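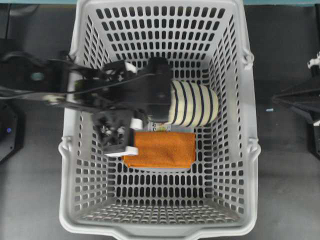 # Bastgate Mending Circle: Minutes, August 2018

**Present:** Raili Kallio (chair), Anitha Menon, Palesa Kekana, Wouter Dijkstra, Trinh Triệu (minutes)

**Place:** upstairs room, Balaskas Fabrics

## Last meeting's minutes

Read and approved with a correction from Wouter: the leather needles were a gift to the circle and don't need to go back. Thank you, Wouter, they are wonderful.

Carried over: the iron. Palesa has cleaned the plate and it glides beautifully now, but the cord is still too short to reach the big table. She will bring the extension from home until we decide whether to replace it.

## 1. The summer open evening

What a night! Raili said she had expected a quiet one with people away, and instead 47 visitors signed the book, our biggest evening so far. Jeans were the most common job by far, mostly inner thighs and back pockets, followed by sweater elbows and a great many zippers.

Things that went well:

- Seating beginners next to someone who was already working. They got talking, and several people who came with one torn shirt stayed to learn a second stitch.
- Anitha's darning corner. She had it full from the doors opening until we swept up, and she would like it to have its own table from now on.
- The "while you wait" buttons. Quick, cheerful, and it kept the line moving.

Things to fix:

- Zippers took over. Palesa pointed out that a full replacement in a winter coat can eat an entire evening, and it did. **Agreed:** at open evenings we'll do sliders, stops and small repairs, and book full replacements into a regular session.
- Lighting by the stairs is poor for dark thread. Wouter will ask at the shop if we can borrow the two floor lamps from the window.
- We ran out of tea early. Trinh to buy more, and a second milk.

A visitor left a very kind note about her father's work jacket, which now has a patched lining and can be worn again. Raili read it aloud and will pin it to the board.

## 2. The Retido grant

Anitha reported that Retido has said yes! We are getting $400 for equipment and teaching materials, to be spent before the end of the year. There was some clapping.

Long and happy talk about how to use it. Suggestions were a used overlocker, a set of good shears, darning looms, a dress form, and a proper pressing board. Wouter made a strong case for the overlocker, as so much of what comes in is stretch fabric and we struggle with it on the straight machines. Anitha was for shears first — ours have been sharpened so often that the blades hardly meet at the tip.

Palesa asked about servicing. The older Rolta machine skips stitches on anything thick, and she thinks the timing is off. If we buy new tools and leave it as it is, we'll still be sharing one good machine on busy nights.

**Agreed:** service the Rolta first, then shears and darning looms, then put whatever is left toward an overlocker if a decent used one turns up. Palesa will get a price for the service and ask if the shop will show us how to oil and clean it ourselves. Anitha to write to Retido with thanks and a short list.

The dress form was set aside with regret. Trinh still wants it.

## 3. Beginner sessions for the fall

Trinh put forward a short run of beginner sessions, each built on a repair people really need. The draft plan:

1. Threading, knots, and sewing on a button so that it stays on
2. Hems by hand, including the blind hem
3. Patching from behind, and visible patches for those who like to show them off
4. Darning wool
5. Bring your own problem

Everyone was keen. Anitha thinks darning should come earlier, because it's the thing people get most excited about and it needs no machine. Raili liked ending on the open session and said it would be the loudest of the lot. Wouter offered to teach patching and has a stack of old denim to practice on.

Some discussion of group size. The room can hold more, but teaching hand stitches means sitting close enough to see someone's fingers. **Agreed:** keep the groups small and repeat a session if the waiting list gets long. Darning moves to second place and hems come after it.

Handouts: Trinh has drawn the whip stitch, ladder stitch and backstitch. The ladder stitch was passed around and two of us couldn't follow the third drawing. Trinh will redo it with the thread in a second color.

## 4. Clothing swap

Palesa would like to hold another swap in December, before people start shopping for gifts. Last time the children's rail was empty within 30 minutes while the men's one barely moved, so she suggests asking for children's coats and boots well ahead. She'll also put a mending table right beside the rails, so that a nice coat with a missing button doesn't get passed over all afternoon.

Raili wondered about charging a small entry fee. The feeling was against it. A jar for thread money did fine before and will do fine again.

**Agreed:** go ahead with the swap, free entry, jar by the door. Palesa to lead, Wouter to ask Balaskas about using the downstairs floor after closing.

Leftovers were talked over at some length. Good pieces go on to the Bastgate clothing bank. Cotton that is past wearing gets cut up for patches, and Anitha would love any pure wool for felting trials — holes and all.

## 5. Any other business

- Wouter has found a book on Dutch darning samplers and brought it along. The meeting stopped for a while so that everyone could look. Absolutely gorgeous work. He's happy to lend it out, clean hands please.
- Raili asked everyone to label their own scissors. A pair of small embroidery snips has been in the button tin since spring and is waiting for its owner.
- Anitha is trying beeswax on linen thread and reports far fewer tangles. She'll bring a block for us all to try.

## To do

- **Palesa:** extension cord, price for the Rolta service, notice for the swap
- **Wouter:** floor lamps, downstairs floor, denim for patching
- **Anitha:** letter to Retido, beeswax
- **Raili:** pin up the note, open the sign-up sheet for beginners
- **Trinh:** tea and milk, new ladder stitch drawing, type up these minutes

Next meeting in the same room. Raili is bringing cardamom buns.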